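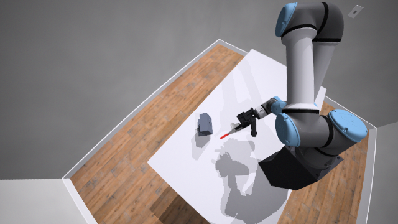 About the club

Plerkton Robotics Club is a student club at Manduritz College. We meet in February and through the rest of the spring term, from 4 pm until the building closes, and most of our work is done in simulation.

Members start by building a room, an arm and one object to pick up, then write the code that moves the gripper to it. Marks are not given. Each pair keeps a log of its runs, and the logs stay on the club drive for next year's members to read. The drive now holds 926 of them.

Once a year we enter the Flusska student contest, which has 2 rounds. The first is a set task with a single box. The second changes the size and position of the box on the day – teams see it when the clock starts.

Our running costs are paid from the Đoàn Fund, which gives the club £800 a year. Membership is free and no coding experience is needed. You will need a college login, and a mouse is easier than a trackpad.

To join, ask at the computing office or come along to a session.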